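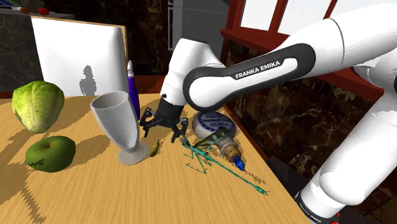 三月大半时间花在抓取规划的碰撞检查上，记一下过程，免得下次又从头查。

先说现状。我们的桌面抓取都在仿真里跑，机械臂是Franka，场景由脚本随机摆放，物体来自一个扫描模型库，有水果、瓶子、玩具，什么都有。规划这边用的是Stenilness，组里自己写的一层封装，下面接采样规划器，上面接抓取候选生成。感知模块给出分割和点云，抓取模块给候选位姿，规划器逐个试，第一个能走通的就执行。

问题出在“逐个试”这一步。Selamawit Worku跑了一批1089个场景的回归，有297个场景报“无可行抓取”。她抽了几个打开看，发现目标周围明明有空间，夹爪张开下去完全够。我一开始以为是逆解的问题，把关节限位放宽了一点再跑，数字几乎没变，于是改回去了。

后来把碰撞检查的日志打开，看到绝大多数候选死在同一个地方：夹爪和邻近物体的凸包相交。物体的碰撞体是导入时自动生成的单个凸包。对苹果没有影响，对高脚杯影响就大了。杯口宽，杯柄细，底座又宽，单个凸包一包，杯柄四周的空隙全部算成实心。那只玩具竹节虫更夸张，腿细长，向四面伸开，凸包出来是一大块，旁边倒着的瓷瓶有一截都在里面。规划器眼里，这一片桌面根本下不去手。

改法不复杂，换成凸分解。我给每个物体设了一个体积比阈值，凸包体积和网格体积差得不多的，仍用单个凸包；差得多的再分解。分解参数没有细调，块数上限先按默认值，竹节虫单独调高。Guilan Shao提醒我，扫描网格有不少不是封闭的，体积算出来会是错的，甚至是负数。确实如此，前后补了一个封洞的预处理，补不上的就直接走分解，不再看体积比。

代价是检查变慢。单次碰撞查询的时间大约翻了一倍，好在候选不再被成批误杀，通常试到前几个就能过，总的规划时间没有明显变长。

第二件事是腕部视角。远处的相机看全局够用，近了以后目标和旁边的东西贴在一起，分割容易连成一片。典型的情况是香蕉紧挨着那只白底蓝花的瓷瓶。

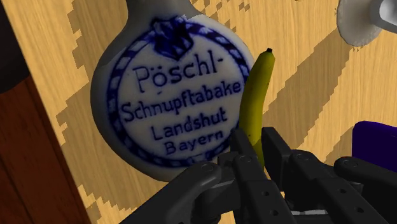 近处视角，香蕉在两片指板之间，后面是印着“Schnupftabake”的瓷瓶。

瓷瓶上的字和蓝色绳纹对分割网络很不友好。纹理边缘强，网络有时把圆环里面单独切成一个物体，于是点云里多出一个“圆片”，抓取模块还真会给它生成候选。Hamdia Kassa的做法是在掩码合并时加一项深度连续性：两个掩码相邻，交界处深度没有跳变，法向也连续，就合成一个。香蕉和瓷瓶的交界处深度有跳变，所以不会被误合。这条规则对贴着平放的两本书之类的情况无效，目前先不管。

还有阴影。桌面上的阴影边缘是锯齿状的，一格一格的台阶，这是渲染器阴影贴图分辨率低造成的。原先担心分割会受影响，试过把阴影贴图分辨率调高再对比，结果差别很小，显存倒是多吃了不少，所以保留现在的设置。以后要往真机上迁移，这一项需要重新考虑。

规划和感知之间的接口也顺手改了。以前感知每更新一次，规划场景就整个重建，碰撞体全部重新加载，凸分解以后物体块数变多，这个开销就藏不住了。现在按物体编号做增量更新，位姿变化小于阈值的不动，只更新变了的。编号要求感知前后一致，所以跟踪那边加了一个简单的最近邻匹配，物体互相遮挡的时候偶尔会换错号。Siriporn Kaewkla在看这个问题，她倾向于把颜色直方图也放进匹配代价里，我觉得可以先试。

目前留下的几个坑：

凸分解结果缓存在本地，换了网格版本不会自动失效，要手动清。我已经被这个坑过一回，查了一个下午。

夹爪自身的碰撞体还是厂家模型的简化版，指尖比实际渲染的要厚，两个物体之间缝窄的时候会偏保守。

失败原因现在分成5类写进日志，但“超时”和“无可行路径”在代码里走的是同一个分支，统计时分不开，得拆。

改动都在规划仓库的Kirura分支上，还没有合并。等夹爪碰撞体换完，再把那1089个场景完整跑一遍，结果另写一篇。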